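Kodikara Cup Rack Set, data card

Version of July 2022. Prepared at the Naltimville workshop.

What this set is

The set holds recordings of a two-arm robot working with light blue plastic cups and a gold wire drying rack. It was planned as an ordinary set of good runs. During the work in March we had a fault which came back many times, and we decided to keep the bad runs and mark them. Please read the part about the fault before you train anything on these files.

There are 1026 runs in total. Of these, 119 carry the label "fault". The label was given by hand, after the logs and the video were compared.

The task

The rack has pegs, and a cup goes on a peg upside down. The arm should take the cup by its side, lift it free of the peg and bring it down on the grey surface. In the second half of the set the order is reversed and the cup goes back to the rack. The outer camera gives the overall view, and each arm has one small camera at the wrist.

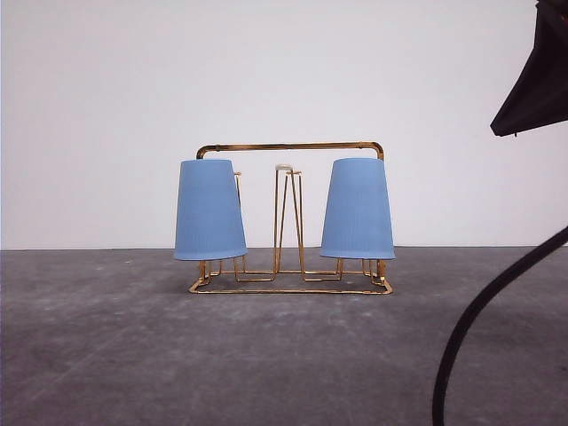
Irness wrote to us after the first release that the label "fault" was too wide, and that a stop with a cup in the fingers should never be mixed with a stop where the fingers are empty, as the second one harms nothing and the first one can drop or crush the cup. We agree with this remark. The present version has two labels, "fault_holding" and "fault_empty". The old label is kept in its own column, so older scripts will still run.

What went wrong

The arm lost its gripper signal for a short time. The controller did not stop. It took the last known finger position as the true one and continued the path. When the signal returned, the fingers moved to the newest command at full speed, without the usual slow start. In the logs you will find this as a flat line in the column "grip_pos", followed by a jump.

The cause was a connector at the wrist which was not fully locked. It passed our morning check, because we did the check with the arm at rest. The contact opened only when the wrist was turned far to one side, and the path to the rack needs such a turn.

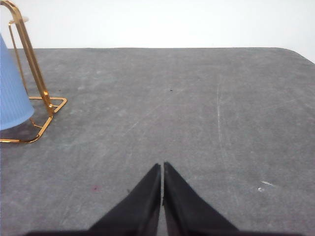
Wrist view, fingers nearly closed, rack at upper left.

We also made a mistake of our own. The warning for a lost signal existed from the beginning, but it was written to a file and was not shown on the operator's screen. We read that file too late, and for this reason the fault is spread over many sessions.

Safety

No person was hurt. All the same, a gripper that moves at full speed without a warning is a danger to hands. If you repeat this work with the Tedthorpe controller settings in the folder "config_old", please do not reach to the rack while the arm has power. Use "config_new". It stops the arm when the signal is missing for longer than 100 milliseconds, and after this it waits for a person to press the reset.

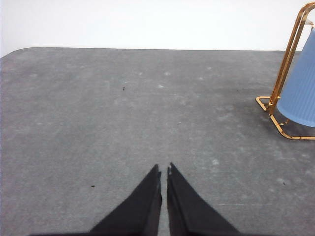
The new settings have one disadvantage. They sometimes stop the arm when there is no real fault, mostly at the start of a run, and the operator must then begin again. Such runs are labelled "false_stop" and they are short. We prefer them to the old behaviour, but they should be left out if you study the time needed for the task.

Known problems

The clock of the outer camera is 2 frames behind the wrist cameras in all runs before the repair. We have not corrected it in the files.

The column "grip_force" is not reliable in the fault runs. Please ignore it there.

The surface has marks and dark specks on it. A model may learn to use them as fixed points, so test it on another surface as well.

Changes in this version

Fault label divided in two. Settings folder added. Spelling of the column "false_stop" corrected.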